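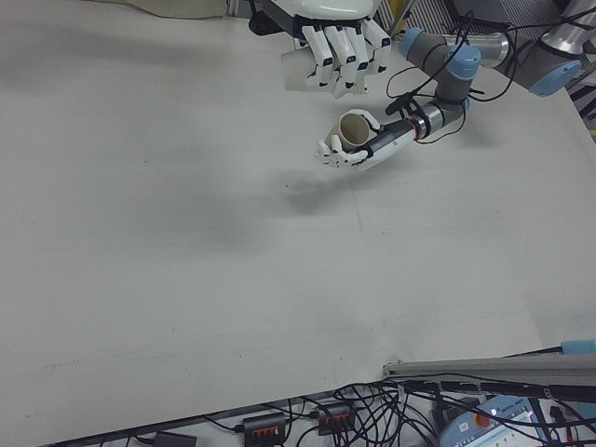

Do I need to have worked with real robots before I apply?

It helps, but it is not a condition. We look first for people who write clear, tested code and who like to find out why a program behaves differently on a machine than on the screen.

Software Engineer, Motion Planning and Control for Two-Arm Manipulation

Clondusau Robotics, Tirkdale office
Full time, permanent after trial period
Posted May 25, 2024

Who we are

Clondusau makes software for robot arms that work in pairs. We do not build arms or hands. We buy them from different makers, and our customers do the same, so our programs must work with a mixture of hardware that was not designed to go together. Most of our customers are laboratories and small packing firms. The team in Tirkdale has two groups, one for perception and one for planning and control. This position is in the second group.

Our main product is called Siriwan. It is a planner which receives a task, a model of the arms and hands, and the poses of the objects, and gives back timed paths for both arms. Under it runs a control layer with the name Kermont. It sends the commands to the arms and the fingers, reads the joint states and stops the motion if something is outside the limits.

What you will work on

The present work is the handling of light objects with fingered hands. We use paper cups very much for this. A cup is cheap, it bends when the grip is too strong, and a cup lying on its side needs another approach than a standing one. In the current test set both hands are working over the same table, each with its own cup, and the planner has to keep the two arms away from each other during all the time.

The weak point today is the step between the planned grasp and the real contact. Siriwan assumes that the object stays where perception has seen it. With a light cup this is often wrong: the first finger touches, the cup moves a little, and the other fingers close on a position that is no longer correct. We want to correct the finger paths during closing, and we want to do this without planning the whole motion again. The first version exists since February. It works for one hand, but when the second arm is also moving, the correction sometimes comes too late.

The second topic is cables. The external cables of an arm are not in our collision model, except as a thick cylinder around some links. This is too careful in some poses and not careful enough in others. We would like a better model that is still fast enough to check inside the planner. If you have ideas about this, please write them in your application, also when they are not finished.

The third topic is the tooling. Our regression set contains 474 recorded trials that we replay in simulation each night. The replay tool was written in a hurry by several people, and it shows. It is difficult to see from the report whether a trial failed in planning, in timing or in the hand driver. You will take over this tool and make it something the perception group can also read without asking us.

Your normal tasks

Write and review C++ code for the planner and the control layer.
Write Python code for tests, replay and small analysis.
Run trials on the real arms, usually on two days of the week.
Look through logs together with the perception group when a grasp fails.
Keep the interface documents up to date. We are strict about this.
Sometimes answer technical questions from a customer, in writing.

What we ask from you

Good C++ (we use C++17) and reasonable Python.
Knowledge of rigid body kinematics. You should be able to explain what happens near a singularity and what your program should do about it.
Experience with one of these: sampling-based planning, trajectory optimisation, or real-time control.
The habit of writing tests before somebody asks for them.
English which is good enough for discussion and for documents. Several of us speak it as a second or third language, and we do not judge accents or small mistakes.

A degree is welcome but we do not require it. Please show us instead what you have made.

Useful, but you can learn it here

ROS 2, force or tactile sensing, fingered hands, behaviour trees, collision checking libraries, calibration between two arm bases.

What this position is not

It is not a machine learning position. The perception group trains networks, and you will use their output, but you will not train them. It is also not possible to do this work fully from home. You can work from home on two days each week, and the other days we need you near the arms.

Conditions

The position is 80 per cent or full time, as you prefer. Please say which one in your letter. There is a trial period of 4 months. You receive a desk in a quiet room, separate from the robot room, and a machine of your own choice. All new colleagues make the safety training in the first week, and before this is signed you may watch trials but not start them. Clondusau pays the moving costs if you come from another town. We can help with the work permit, but the process is slow, so please tell us early if you need it.

How to apply

Send us a short letter, a CV and one piece of code which you have written yourself. It can be old and it can be small. Add a few lines about what you would change in it today. Please do not send code that belongs to your employer.

If we want to continue, there is first a call of half an hour. After this we invite you to Tirkdale for one day. In the morning you receive the log of a failed grasp and look at it together with one of us. In the afternoon you meet both groups. There is no puzzle at the whiteboard. We pay the travel.

The letter should be addressed to Sointu Seppälä, who leads planning and control. She reads all applications herself and answers each of them, also when the answer is negative. We will close the advertisement when the position is filled. Questions about the work, the arms or the town are welcome before you apply, and they have no influence on the decision.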